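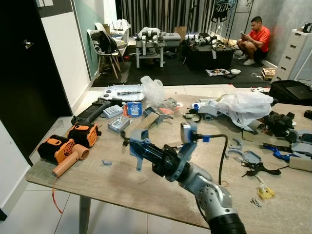
Short Fiction

The Long Table

Liên Từ had until six to clear the table. The new tenants at Drallow were coming up the stairs with their own furniture in the morning, and the table was sold to a man on Wurna Street who had said twice on the phone that he wanted it with nothing on it.

She had brought 18 boxes from the grocery store and a roll of tape. She started with the heat guns because they were the largest things at her end. Both were orange and black. One was hers and one was Sundaram's, and in two years of working across from each other they had never settled which. She wound up the thin orange cable that hung down over the edge and put that gun in her box. Then she took it out again and stood it on the floor.

Sundaram was supposed to come at three. It was ten after four.

She went on to the packaging. There was a lot of it. A plastic bag had been crumpled up and left, and a bigger white one was sitting in a heap on the right side, on top of things. She pulled the white bag off and folded it flat. Under it were more of the printed parts, white and gray and blue. Some of them she remembered. Most were versions of the same bracket, each a little thicker than the last, from the winter when the Uvavel order kept coming back.

The Uvavel order had been for 280 pieces. They shipped 64. After that there was a letter, and after the letter there was another letter, and in November Sundaram stopped coming in before noon.

She put the good parts in one box and the bad parts in another. It was slow work because the difference was small. She held each one up to the window and looked along the edge of it. When she could not decide, she put it with the good ones.

At four thirty she heard the street door, but the footsteps stopped on the floor below.

The blister pack was still sealed. She turned it over and found the price sticker on the back and a corner of the receipt caught under it. He had bought it on a day when they had agreed to buy nothing. She remembered the agreement well. They had written it on a piece of cardboard and both signed it, and then the cardboard got cut up for shims. She looked through the scraps on the table for any of the writing but they were all blank.

Her phone rang at a quarter to five.

"Are you still there?" Sundaram said.

"I'm still here."

"I'm at my sister's. I thought it was tomorrow."

"It's today. I told you today."

"I know you did," he said. She could hear a television behind him, and a child asking for something. "Take whatever you want. Take both heat guns."

"I don't need two heat guns."

"Then sell one."

"Which one?"

He laughed a little, and then he didn't say anything for a while. She sat down on a box and it held.

"The nozzle on mine is loose," he said. "You have to push it on when it's hot. I never told you that."

She reached over and tried the nozzle on the one she had put on the floor. It was tight. She tried the other. It moved under her thumb.

"I've been using yours," she said.

"I know. I've been using yours."

After they hung up she labeled two boxes with his name and put the loose one in the first. The small instruments went in with it, wrapped in the folded bag. She did the red and black odds and ends last, by the handful, without sorting them.

A tiny gray block was left near the front of the table. She didn't know what it had come off of. She put it in her coat pocket, wiped the wood down with her sleeve, and went to see if the man from Wurna Street had parked out front.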